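How to Write Your Own Wedding Vows Without Crying on the Spreadsheet
By Benito Gallardo

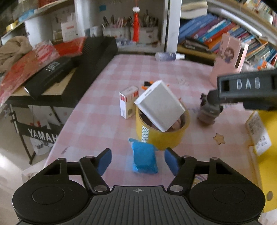
Before you write a word

Talk to the person you're marrying. I know, you wanted it to be a surprise. The vows can stay secret, but the rules can't. Agree on a length, agree on whether jokes are allowed, and agree on whether anybody's ex is getting a mention (no). I've been to a ceremony where the groom spoke for a full 13 minutes and the bride answered with a haiku. They're still married. The cake, however, had been sitting in the sun.

Two minutes each is plenty. Read at a normal human pace, that's a page with decent margins.

Step 1: Make a messy list

Set a timer and write down everything you can think of about the other person. Leave the grammar alone. "Always gives me the good pillow" is worth more than "my rock, my soulmate, my everything," mostly because the last four couples at your venue used that one too.

If you're stuck, try these:

What did you get wrong about them when you met?
What do they do when you're sick?
What's the dumbest fight you've had, and who apologized?
What would you miss if they went away for a week?

Step 2: Pick one story

One. You'll want three. Choose something short that makes sense to an aunt who has met your partner once, at a funeral. My wife and I got lost on the way to a restaurant called Zusteo, which had closed the previous March, and ate gas station pretzels in the parking lot. That was my story. It took four sentences and even her father laughed, or coughed in a supportive way.

Step 3: Make actual promises

People forget this part, and it's the vow part. Aim for up to 5 promises and mix the sizes. A big one ("I'll tell you the truth when it's hard") sits nicely beside a small one ("I'll stop putting empty cartons back in the fridge"). Stay away from anything you'll break before the honeymoon. I swore off snoring, and I'd like that struck from the record.

Step 4: Cut it

My first draft had 177 words about a dog we no longer lived with. Take out inside jokes that need a footnote, anything you found on a mug, and any sentence you'd be embarrassed to hear played back at your anniversary. Then take out one more thing – you'll know which.

Step 5: Read it out loud

To a wall, a friend, a patient cat. Wherever you trip, rewrite. Wherever you tear up, mark a pause and plan to breathe there. Do this on several different days, and do it standing, in the shoes if they've arrived.

Step 6: Put it on paper

Phones lock, dim and light up with texts from your dentist. Print the vows in large type on a card, and give a second copy to whoever is officiating. Keep the card in a pocket you've tested. Rented jackets often have pockets that are sewn shut, and you don't want to learn this with everyone watching.

If your mind goes blank on the day, look at the card, then at the person across from you, and start again from the top of the sentence.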